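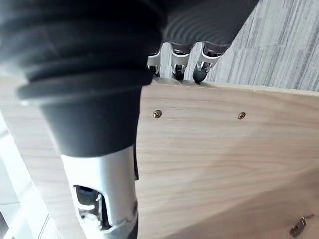
Close-up of dark gray ribbing and a silver-white metal segment. Photo: Pichit Wannasri

Print this article | E-mail this article

The Long Lunch Comes Back to Sumville

June 2024

For most of the last century the whistle at the Boonyarit mill blew at noon and Sumville stopped. Stores on Canal Street pulled their shades. People walked home, ate something hot, and walked back an hour later. My grandmother kept a pot of soup on the stove from November to April and could tell from the sound of the gate which of her sons was coming in.

The mill dropped to a 30-minute break when I was in grade school. Other employers did the same, and the places that had lived off the noon hour began to close. Drondholm, the old cafeteria across from the post office, held out longer than most. By the end it was selling wrapped sandwiches from a cooler by the register, and the hot line was used to store chairs.

Last December two of the larger offices downtown went back to a full hour. The change covered 200 people. There was no great theory behind it. The workday got longer by half an hour, and staff were asked to vote. The younger employees were mostly against it, as they wanted to leave early. The parents were split.

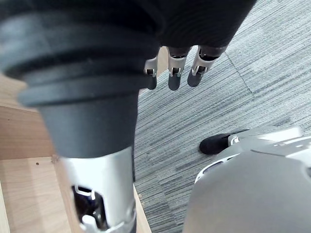 What they do with the time varies. Some drive home to let the dog out. A few nap in their cars in the lot behind the bank, seats all the way back, a jacket over the face. A group from the billing department at Nostar plays cards in the library basement and has been asked more than once to keep it down.

The most visible change is at Drondholm, which reopened under a new owner with the old name still on the window. The menu is short: one soup, one meat, one dish without meat, pie. You carry your own tray. On the day I went it was pork and white beans, and the line was out the door by ten past twelve. Most people sat down with whoever had a chair free.

I asked the man next to me whether he liked the longer break. He said he had voted against it. He used to eat at his desk and be done, and now he got home after his kids had started supper – that bothered him. But he had also found out that his cousin's father-in-law worked upstairs from him, and they now ate together most days.

The vote comes up again at the end of the year, and it may well go the other way. The bakery has already added a second oven on the chance that it won't. At one o'clock the trays went back on the rack, and by five past there were two of us left, finishing our pie.

We use cookies to improve your visit. By continuing to read, you accept our cookie policy.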